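Home | Guides | Sewing Room | Small Spaces | Contact

Setting up a folding and mending table, part 2: the backdrop and the letters

14 shares | 6 comments

If you did part 1 you've got a table standing roughly where you want it and you're itching to put something on it. Don't yet! Do the cloth first. I did mine the wrong way round in our old place on Clodport Lane and spent a whole Wednesday evening taking everything off again.

What you'll want to hand: a length of plain black fabric (mine is the Demis blackout, the heavier of the two they sell), a rail or a line to hang it from, a packet of foam letters, sticky fixing pads, and a damp cloth for the table top.

Hanging the fabric

1. Wipe the table down and let it dry. Any fluff will jump straight on to black cloth and you'll be picking at it for days.

2. Find the middle of the fabric and mark it at the top with a pin. Hang from the pin outwards, a bit to the left, a bit to the right, so it doesn't creep.

3. Bring the two ends forward so the cloth curves round behind the table. It doesn't need to be tight. I like it in soft folds, and if you pull it flat the fixings only work loose.

4. Let the bottom drop behind the back edge of the table. If it puddles on top, lift the rail a touch, or tuck the spare down with a ruler.

Note: I gave up ironing mine. You can if you like, on a low setting and from the back, but it had creased again within the week (a lot of muttering was done). Steam with the cloth already hanging is much easier.

Putting up the letters

5. Lay your letters out on the floor first and shuffle them about until you're happy. Big ones for the lower row, smaller ones above. I bought the Istell pack, which is almost 300 pieces once you count the tiny ones, so we'll be finding those under the sofa until I'm ninety.

6. Start with the middle letter of the bottom row and work outwards. Let the row follow the curve of the cloth. I tried it dead level with a piece of string and it looked stiff and a bit like a dentist's.

7. Press each one on and hold it while you count to 12. Wide letters want a pad on each leg, and an M is the worst of the lot.

8. Stand back as far as the room lets you and have a look before you start the top row.

Caution: don't put the pads right at the bottom of a letter if there's a fold behind it. The foam will bend a little where the cloth does, and I'd sooner have a slight bend than a letter on the floor.

Trying it out

9. Put something soft and pale on the table and see how you like it under your light. I keep it to one small heap, off-white with a bit of grey knit tucked in, and leave the rest of the wood clear so there's room to fold.
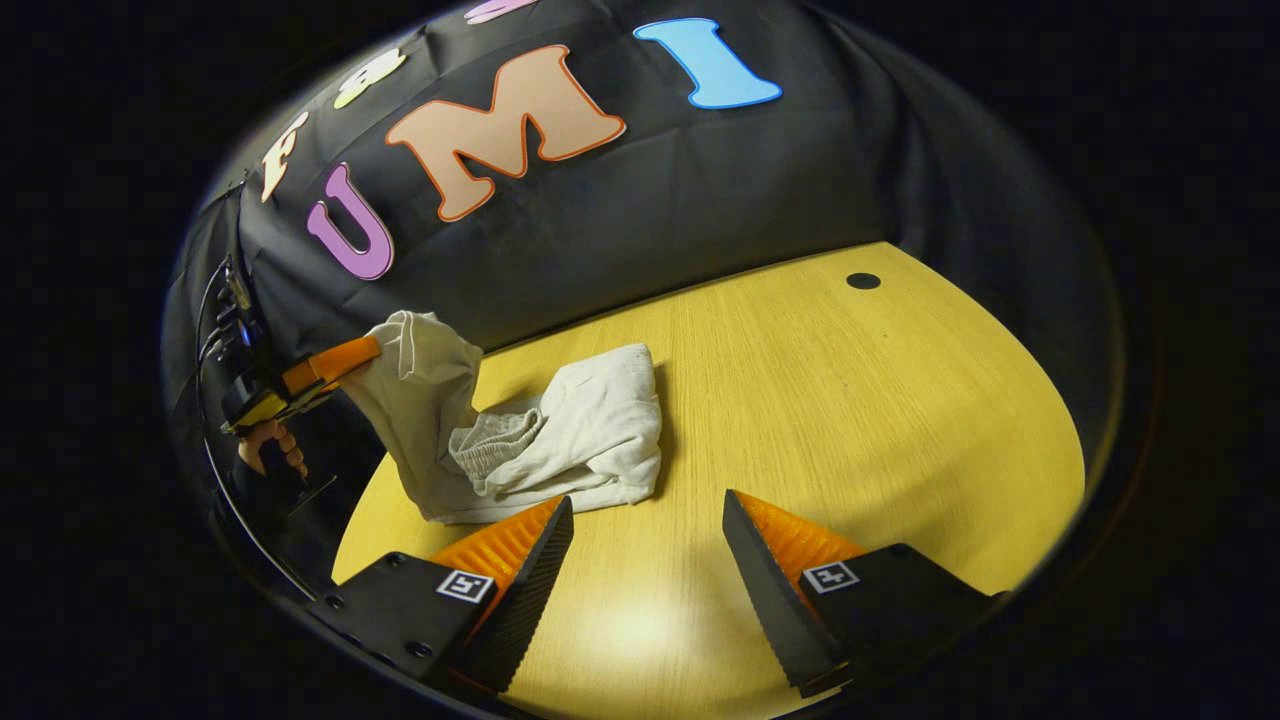
10. Check the back of the table. If yours has a little round hole near the rear edge, keep the fabric from drooping over it, in case you want to run a lamp lead through later on.

11. Sort your light out. I had mine far too close at first and couldn't look at the wood without squinting! Move it back and up, a bit at a time, and go by what happens to the pale cloth. When you can see the creases properly, stop.

Looking after it

Black cloth shows everything, so keep a lint roller nearby and go over it before you sit down. Foam letters only want a dry duster. I once used spray polish on an orange one and it's never been the same since.

If a letter keeps dropping off, take the old pad away completely before you stick a new one on. Doubling up makes it stand proud and then it catches your sleeve.

The Lavoie storage boxes I keep going on about are in part 3, along with what to do with odd socks.

Previous: Part 1, choosing a table | Next: Part 3, boxes and baskets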